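Gasdale resets pregame video for home football schedule

Gasdale will run a shorter pregame video at home football games this fall, the athletic department said in its August operations notice. The new cut runs 137 seconds, down from 176, a reduction of 39 seconds.

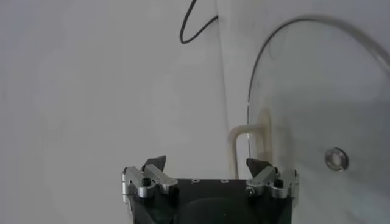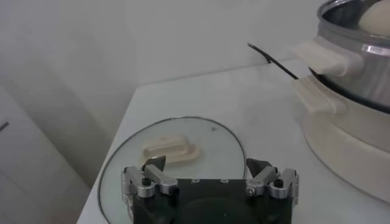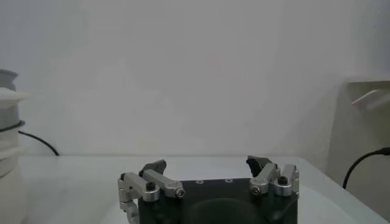
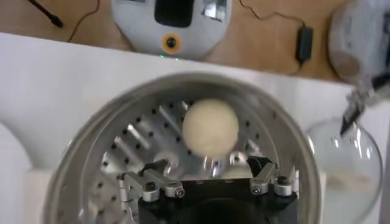

Last photo: a pale ball on a perforated metal plate in a round steel container.

The change follows a revised kickoff sequence in the Baso Conference, which now requires the field to be clear 11 minutes before the start. Under the old timing, the video overlapped with the band's exit and the audio feed had to be faded by hand.

Production was handled by Sastry, which also supplies the replay graphics. The file is delivered in two versions -- one for the main board and one for the ribbon displays -- and both are triggered from a single cue on the Vurnard control system. Captions are burned into the main board version only.

Sound levels in the student section will be lowered slightly during the video. The department received up to 798 survey responses on game-day audio last season, and volume near the north speakers was the most frequent complaint.

The video will not be posted online before the home opener. Gates open 90 minutes before kickoff, as in past seasons.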